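Tovasside Preserving List
Message 1224
From: Angharad Prydderch
Subject: Re: dill pickles gone soft AGAIN (and a relish question)

Dear Nell, and everyone else who has been writing in on this one,

I meant to answer two evenings ago and then my sister called and you know how that goes. I've put your message back in below because some people get the list in batches and lose the thread, and I'll go through it from the top.

> Hello all, I am pretty new to this so please be gentle. I made a
> batch of fermented dills from the list archive, the ones with the
> grape leaf, and after nine days they were soft all the way through.
> Not slimy, and they smell fine, just limp. My first batch did the
> same thing in August. I used pickling cucumbers from the Sánchez
> farm stand, kosher salt, tap water, garlic, dill heads, and a
> Gurkau crock that belonged to my husband's aunt. The crock lives on
> top of the refrigerator because there's no room anywhere else.
>
> Is it the salt? I used "a good handful" per quart like the recipe
> says but I have small hands. Should I be throwing them out?
>
> Also, does anyone have a green tomato relish that isn't too sweet?
> My vines went down with frost and I've got a whole laundry basket
> of tomatoes that are never going to turn.
>
> Thank you, Nell

First of all, welcome, and please don't feel you have to apologize for being new. I joined this list when I had made exactly one jar of anything (plum jam, and it never set, and we poured it on pancakes all winter and told people it was syrup on purpose). Everybody on here has fed a bad batch to the compost, including the people who sound very sure of themselves. Including me, and I sound sure of myself more than I should!

Now, the cucumbers. I read your message three times and I think it's two things working together, and neither one is your hands, although I do want to talk about the handful.

The top of the refrigerator is where I'd look first. It's a lovely out-of-the-way spot but it is warm up there, warmer than you'd guess, and in August it would have been warmer still. Cucumbers that ferment warm go fast, and when they go fast they go soft. Mine like it best in the mid 60s and I start to fret if the kitchen gets much past 72. In summer I carry the crock down to the basement and set it on the floor by the water heater - not touching it, over by the wall where it's cool - and I put a kitchen thermometer next to it for the first day so I know what I've got. If you don't have a basement, try the floor of a closet on the north side of the house. My mother used the bathtub in the spare bathroom, and anyone who came to stay had to be told.

Then the salt. I know that recipe, it came to the list from a very good cook who had been making pickles for fifty years and whose handful was probably more exact than my measuring spoons. But it's no use to the rest of us. Please weigh it if you can. For whole dills I go with 50 grams of salt to every liter of water, which comes out to a brine of close to five percent, and I've been happy with that for a long time. If you don't have a scale, then at least find out what kind of kosher salt you've got, because the two usual kinds are very different by volume. One of them is all fluffy flakes and a tablespoon of it weighs a lot less than a tablespoon of the other. I didn't know that for years. I was moving back and forth between boxes depending on what was on sale and wondering why some years were better than others.

You asked about throwing them out. If they smell clean and sour and there's nothing slimy and no fuzzy mold of any color, then soft by itself isn't the thing I worry about. I'd chop them up and put them in potato salad, where no one will know. But if you have any doubt at all, if the brine was very weak or the smell makes you step back, out they go, and I mean that. A cucumber is cheap. When the salt was guessed at I lean toward the compost myself, so you'll have to be your own judge, and I won't be offended if you are stricter than I am.

A few smaller things while I'm on the subject. Cut a thin slice off the blossom end of every cucumber, the end that didn't have the stem. There are enzymes in there that soften the pickle, and it's such a small job that people skip it (I skipped it). The grape leaf does help some, I believe, and so will a bay leaf or a bit of black tea, but a grape leaf can't rescue a cucumber with its blossom end still on sitting on top of a warm refrigerator. Also try to get them into the brine the day they're picked. The Sánchez stand is wonderful and they'll tell you straight out which bin came in that morning if you ask. The ones from the day before I soak in ice water for a couple of hours, which perks them up nicely.

About the Gurkau crock, I have one too, the older shape with the narrow foot, and I love it dearly. Do check the inside for fine cracks in the glaze. Fill it with water, set it on newspaper overnight, and see if the paper is damp in the morning. If it's sound, it'll outlast all of us. If it isn't, keep umbrellas in it and use glass jars. I would also ask whether the weights came with it, since a lot of these got passed down without them, and then people use a plate that's a little too small and the cucumbers sneak up around the edges. A zip bag filled with brine (brine, and not plain water, in case it leaks) does the job very well and costs next to nothing.

Now, green tomatoes! I was so pleased to get to this part of your message. I have been making the same relish since before my kids were born and every December I open the first jar with a baked ham and think, well, there, that was worth standing up for. It began as my grandmother's, and hers was so sweet it made your teeth ring, so I've been taking the sugar down a little at a time ever since. I should say that the vinegar is the part you leave alone. Sugar you can play with, spices you can play with, but the amount of vinegar stays put, and it wants to be a bottle marked five percent acidity.

For a good big batch, which will use up some of that laundry basket:

4 pounds green tomatoes, cored
1 pound onions
2 green bell peppers and 1 red one, for the look of it
1/4 cup pickling salt
3 cups cider vinegar
1 cup sugar (Grandma had 4)
1 tablespoon mustard seed
2 teaspoons celery seed
1/2 teaspoon turmeric

Chop everything fairly small. I use the food processor for the onions and do the tomatoes by hand, because the machine turns them to soup if I look away for a second, and I always look away.

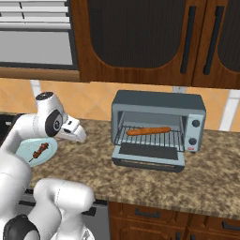

Stir the salt through, cover the bowl, and leave it in the refrigerator overnight. In the morning drain it in a colander, rinse it quickly, and then press it. Really lean on it. You'll get more liquid than you thought was in there, and whatever you leave behind now you'll only have to cook off later, with the windows steaming up and the whole house smelling of vinegar.

Bring the vinegar, sugar and spices to a boil in your widest pot, add the vegetables, and let it simmer until it's thick enough that a spoon pulled across the bottom leaves a path for a moment before it closes up. Mine takes 40 minutes or so, but I have an old stove with its own ideas. Stir more often toward the end. Then into hot pint jars with half an inch of space at the top, run a chopstick around for the air bubbles, wipe the rims, lids on. For the water bath, please go by the time for your own altitude in an up-to-date canning guide and don't take mine, as I'm down by the river and several of you are up in the hills and need longer. Or if it's only a few jars, keep them in the refrigerator and give them away quickly.

Let it sit three weeks before you open one. It's sharp and a bit rude at first and then it settles down. I know it's hard to wait, my son used to get into it after four days and complain about it with his mouth full.

Somebody else asked last month whether Prustix would work to thicken a relish, and I never did reply, so I'll tack it on. I tried it once, in a corn relish, and I didn't care for it, it went a little bouncy. It may be that I used too much. If anyone has had better luck I'd like to hear, because I still have most of the packet.

One last piece of housekeeping. The recipe file is up to 108 now, and I'm slowly going through the old ones and putting weights next to anything that says a handful, a good pinch, or (my favorite) "the blue cup." If one of yours is in there and you remember how big the cup was, please drop me a line off-list. I'm going to add a note to the grape leaf dills tonight so the next person doesn't have your trouble, Nell, and I thank you for bringing it up.

Do try again with the cucumbers, next summer if you can't find good ones now. And cabbage is in at the moment and very forgiving. You could have the crock back in use by the weekend and sauerkraut in a few weeks, at the foot of the stairs, or wherever it's coolest.

Write and tell us how the relish comes out.

With love from a very messy kitchen,
Angharad

P.S. If you run short of pint jars I have two boxes in the garage without lids. Anyone in Tovasside is welcome to them, just come around to the side door, the front bell is broken again.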